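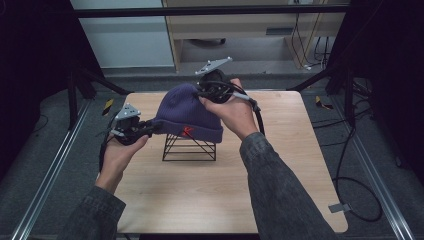
Slide 1. Two hand-held grippers on a knit beanie, wire stand beneath.

Speaker notes, 12/3/24
Teaching by hand: the Serkach soft goods task

Welcome the audience on behalf of the Relholm program. Leave the slide up through the first two sections.

The grip. Draw attention to the two contact points. The left gripper is near the cuff and the right one is higher, on the crown, where the fabric bunches slightly. Knitwear changes shape under every grasp, and a written program for it is long and breaks easily. A person already knows how to manage this. Our method records that skill directly.

Hand-held or remote. At Grube the same task was first taught by remote control. Operators found it tiring and tended to pause before each grasp. With the grippers in the hand they move at a natural pace - and they feel the fabric pull. Remote control is still our choice for heavy parts. Say this plainly, as the question always comes up.

The data. The set holds 2,648 demonstrations from 4 operators. Training began in March with the first 1,000. Failed grasps were kept and labeled. Do not quote success rates today; the Prullel review is still open.

Advice for new operators:
Close the jaws fully before lifting.
Keep the wrists loose.
Do not correct a poor grasp in a hurry - let go and begin again.

Pause for questions, then go to slide 2 (cable routing and wrist strain).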